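Nuala Fitzgerald has been buying equipment for Brennan for long enough to have made most of the mistakes once. The workshop added its second robot arm in December, and she is now putting together the budget for the year ahead. We spoke to her at her desk, with the spreadsheet open.

"People come to me with the price of the arm," she says. "That's the one figure they've got. Then you ask what goes on the end of it and they say, oh, a hand, and you ask which hand, and it goes quiet."

Brennan had quotes from two suppliers, Estier and Konon. The Konon quote was lower on paper by 2155 euros. It left out delivery, the mounting plate and the first year of support, and once those went in the gap was gone. Fitzgerald now sends every supplier the same blank sheet and asks them to fill in each row, even if the answer is nought.

"I don't mind a high number. I mind a number that turns up in March."

The row that gets forgotten most often is cables. Brennan spent 1572 euros on cables, sleeving and connectors last year, nearly all of it in replacements. Fitzgerald had put down a third of that. Mairéad Gilmartin, who sets up the test tables, had warned her it was too low.

"The cables move every time the arm moves," Gilmartin says. "They wear. I'd told her that in writing, so I was quite pleased."

Gilmartin's own requests are cheap by comparison. She wants more bins, all one size, and a steady stock of things to pick up. She argued for a second table as well and was turned down, although it is back on the list for this year with a better case behind it. Her point is that an arm standing idle while somebody changes the set-up is money spent for nothing.

Fitzgerald keeps 3000 euros aside for repairs to the hand and will not let it be moved to anything else. Fingers take knocks, she says, and the waiting time for parts can be worse than the bill. She asked Oseo, who do the servicing, which parts they keep on the shelf and which have to be ordered in, and bought spares of the second kind.

Would she lease next time? She has looked into it. The monthly figure was fair, but the contract did not allow them to fit a different hand, and Gilmartin would not have accepted that.

Her advice to anyone planning a first purchase is to talk to the person who will be using it before asking for a quote.

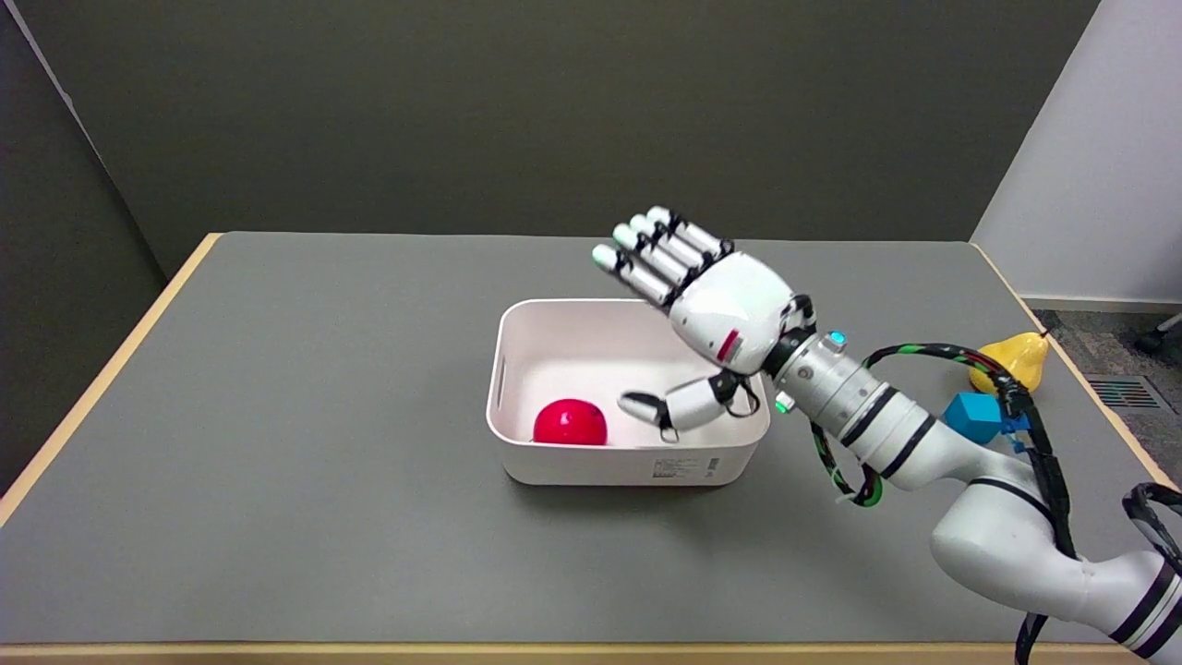 "And get them to write down what they want it to pick up," she says. "Size, weight, what it's sitting in. I'd want that page before I rang anyone."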